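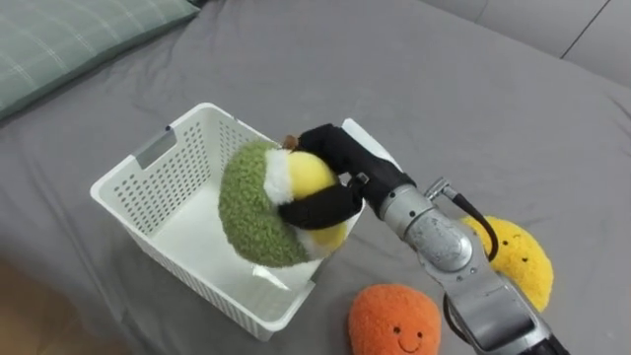
A fruit-shaped soft toy held over the basket, with two more still waiting on the bedsheet.

Knowing when to let go

31 December 2023
By the technology desk

Print this article
E-mail this article

Tidying a bedroom sounds like the dullest job you could give a robot. Spend a day with the team behind Nenus, though, and you start to see why they talk about it the way other people talk about chess. Nenus is the control software written at Darkar, a small firm in Climemden, and most of its cleverness goes into things a toddler does without thinking.

Take the soft toy. A rigid block has edges, and a program can work out where the fingers should close. A plush fruit squashes. Its outline changes the moment it is gripped, so the shape the camera saw a second ago is no longer the shape in the hand. The first version of Nenus planned the whole move in advance and stuck to it, and in February it managed a clean drop in only 7 out of 100 tries. The toys bounced off the rim, or stayed caught between the fingers while the arm went cheerfully back for the next one.

The rewrite threw out the long plan. Nenus now looks again all the way through the movement, asking two questions over and over: where is the toy, and where is the opening? If the basket has shifted on the bedding (and it does shift, since a bed is a terrible table), the path bends to follow it. I watched this on the monitor, where the planned route is drawn as a thin line that wriggles like a live thing. It is wonderful to see!

Seeing is the other half. Grey sheets are full of folds, and folds cast shadows that an early vision model kept taking for objects. The labelling tool, Onyeka, was built to deal with that. It replays a run, stops where the software was least sure of itself and asks a person to mark what is really there. Darkar got through 151 runs this way, and the phantom toys in the wrinkles all but vanished.

Letting go turned out to be the hardest bit. Open the fingers too early and the toy lands on the rim; too late and the knuckles knock the side. The release is now a small program of its own, 2 pages of code when printed, pinned up by the kettle and covered in pencil. Next on the list is socks.

Related items
Why folding a towel is still hard
Maps for machines that work indoors
A beginner's guide to grip planning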